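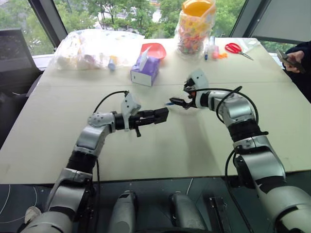 Two-armed tabletop setup, with a small blue object held in the right gripper.

Skasteck Funska

The Skasteck Funska is a two-armed tabletop robot kit sold by Skasteck, a small maker of lab and workshop equipment based in Wotberg. It is aimed at schools, research groups and people with a spare table and a high tolerance for cables. The name covers the arms, the grippers, the wrist cameras and the software, though for its first 11 months on sale the software was listed separately, a decision the company later described as "an ordering matter."

Design

The kit has two jointed arms mounted side by side on a shared base. Each arm ends in a parallel-jaw gripper with a camera housing above it, so that the robot gets a close view of whatever it is about to drop. Power and data cables run along the outside of the arms. The manual spends 14 pages on routing them and suggests leaving some slack, advice that most owners appear to follow with enthusiasm.

The grippers have two fingers each and are meant for light household and craft items: markers, glue sticks, small toys and the like. Soft bags and clear plastic are listed under "advanced objects," along with a note that results may vary. Scissors are allowed if closed. The kit does not include a table.

Setup and use

Skasteck gives the setup time as one afternoon. Buyers on the company's own forum have tended to read this as an afternoon in midsummer, somewhere well to the north. The base is bolted down first, then each arm is aligned using a printed sheet, and finally the two arms are taught where the other one is. Skipping the last step is not covered by the warranty.

Tasks are recorded by guiding the arms by hand and then played back or used to train a control program. The stock library holds 27 of them, including passing a pen from one gripper to the other, putting a cap on a marker and sorting small objects by color. "Tidy table" was added in a June update and is still marked as a preview.

Service plan

Repairs are handled by Dramani, a contractor that also rents out the kit by the week. The basic plan covers motors and joints. Gripper fingers are treated as wearing parts, like pencils, and are sold in packs of 2.

Reception

Reviews have praised the wrist cameras and the sturdy base, and have been cooler about the manual, whose index lists "collision" under "contact, unplanned." The handover task is the one most often shown to visitors.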